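The arm at the end of bench two

I've worked at Drurura for 16 years, most of them putting small things into the right places, so I have opinions about the arm.

It does sorting practice, mainly. Management at Getano, who own us now, say it will take over the dull part of packing and leave us the interesting part. I'd like to know which part that is! I quite liked the dull part. You could chat through it, and by Wednesday afternoon your hands knew the job and your head was free to plan tea.

Watching it learn has made me respect my own fingers more. Stars, hearts, cylinders – my granddaughter has much the same set – and it goes at them one by one.
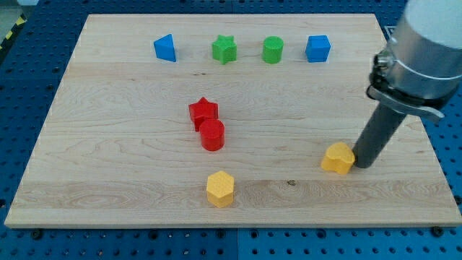

Another packer on my shift reckons I'm being sentimental, and that her wrists would hand over the whole job tomorrow if the pay stayed put. Fair enough. Mine ache too, and if the arm wants the 2,000 lids we do before dinner, it can have them.

But the pay is the bit they go quiet on. Six of us were asked to "support the transition" – same grade, more screens, no extra money. If we're teaching the thing its trade, and we are, then that's skilled work and it should say so on the payslip. I've asked twice now. I'll be asking again in January.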